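# Teaching a Robot to Fold a Cloth, One Squeeze at a Time

So you've got your pair of hand-held grippers and you'd like to record some folding. Good! I've done a lot of this for our cloth set at Weltstead, and most of what I know came from throwing takes away. (My first 60 went straight in the trash. I was grabbing way too fast.)

You'll want:

- 2 grippers, charged and paired
- one plain cloth, in a color that stands out from whatever it's on
- a bed or other big soft surface
- a timer

## Lay the cloth out

Put it down at an angle, and change that angle every take. If the cloth always lies square to you, the robot learns square cloths and gets lost the minute one is crooked. Dark cloth on a pale sheet works great. I leave the sheet rumpled, too, because who has a smooth one at home?

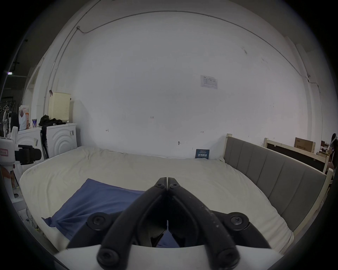
*Blue on cream is easy to pick out. Keep the tips nearly closed while you move in.*

Before you start, hold both grippers over the bed and count to two. Kodow, the software we use, needs that still moment to line up the two recordings, and if you skip it you'll be trimming by hand all evening. Ask me how I know!

## Open up before you reach

Open the fingers while you're still above the bed, then come down. If you open them at the last second you end up plowing the sheet, and now you've got sheet and cloth in the same bite. Keep your wrist loose and look at the pads, since those do the grabbing.
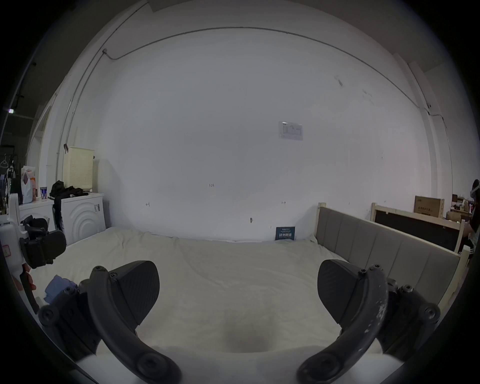

**By Danica Ďurica** | July 2018 | Filed under: Hand demos

One more thing on reaching: go slower than feels natural. Dong-hyun Byun, who trains the models from my takes, once sent me a plot of my hand speed with the single word "yikes" under it. I now pretend the gripper is full of soup.

## Pinch, pause, lift

Set the tips right down on the cloth and squeeze until you feel it bunch. Wait a beat. Then lift straight up a little before you carry it anywhere. A messy pinch is fine (I keep plenty of those), but if you drop the cloth, leave the recording running and pick it up again. Those recoveries are gold!

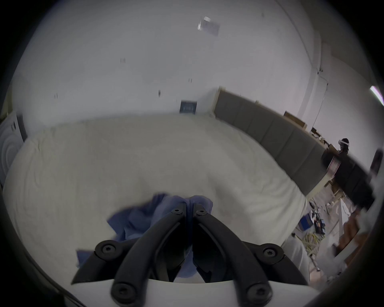
*Tips down, cloth bunched between them. Pause before you lift.*

## Saving your takes

Name each one with the cloth, the surface and the take number, so mine look like `blue_bed_331`. Mark the bad ones as you go. We're aiming for 3000 takes by September, and I do not want to rewatch them all.

If your gripper readings drift partway through, stop, close both sets of fingers all the way, and run the zero step again from the Kodow menu. Towels are up next, and they'll get their own page.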